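Oiling a tray, and why the rag matters less than the clock

I keep a small notebook on wood finishes for things that get used at the table. The entries from January are mostly about drying oil, and they contradict the entries from the year before, so I am writing up the current version.
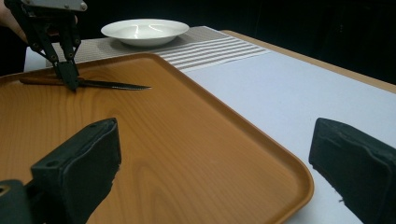
The first thing to fix was my idea of what "dry" means. A drying oil does not lose water or solvent in any quantity worth measuring. It takes up oxygen and links into a film, and the rate depends on temperature, air movement and how thick you left it. A surface can feel dry to the finger on the second day and still be soft underneath. If you put a warm mug on it then, you get a ring, and the ring is in the oil, so it cannot be wiped away.

For a long time I applied three coats in one weekend. The tin said this was fine. The tin assumes a room at a steady temperature, and my back room in winter is nothing like that. It drops overnight, and the oil more or less stops. The second coat then goes over a first coat that has not cured, and the whole stack stays tacky for weeks.

The current schedule is one coat, wiped off completely, then 6 days. Second coat, wiped off completely, then another 6. After the last coat I leave the piece for 30 days before anything hot or wet goes near it. Dorota Zieliński, who taught the evening class where I picked up most of my bad habits, leaves hers for two weeks and has no trouble, but her workshop in Itville is heated all night.

"Wiped off completely" needs a definition. I flood the surface, wait fifteen minutes, and wipe with a cotton rag until a fresh rag comes away nearly clean. Then I come back after an hour and wipe again, since open grain will push oil back up in small beads. Ash and oak are the worst for this. Maple hardly does it at all. If the beads are left overnight they set as little amber dots, and the only cure I know is a gray abrasive pad and some patience.

Lay the used rags out flat, outdoors, in a single layer until they are stiff. Linseed and tung oils give off heat as they cure, and a balled-up rag in a bin holds that heat until it can ignite. I soak mine in a bucket of water first if it is windy.

On brands. I have used two. Clollow is thin, soaks in quickly and yellows a fair amount over the first year. Vornska is thicker, costs more and stays closer to the original color. On pale wood I use Vornska. On anything already brown I use Clollow and do not think about it again. Wojciech Sowa left a comment on my last post arguing that the difference disappears if you warm the Vornska in a water bath before applying it. I tried this on offcuts. It does go on thinner, but it also starts to gel sooner, and I lost half a jar.

Sanding before oil: I stop at 180 grit for flat surfaces and 240 for end grain. Going higher closes the surface, and the oil sits on top of it. End grain drinks more and goes darker, so the finer grit there evens things out. I raise the grain once with a damp cloth, let it dry, and knock it back by hand with the last grit. Skipping this step means doing it by accident at the first wash.

Maintenance is less than people expect. Warm water, a little soap, wipe, stand it on edge. When water stops beading, give it one thin coat and the same 30 days. My breadboard has gone 1,095 days on the original finish plus two of these refresh coats. The notebook gives the date of each, and the gap was longer before the second one.

One open question is heat. I would like to cure a test batch in a warm cabinet and see whether the wait can be cut without the film going brittle. Lucyna Ostrowski has offered me an old plate warmer for this — it needs a new thermostat, and I have not found the right part yet. If anyone has a source, the comments are open.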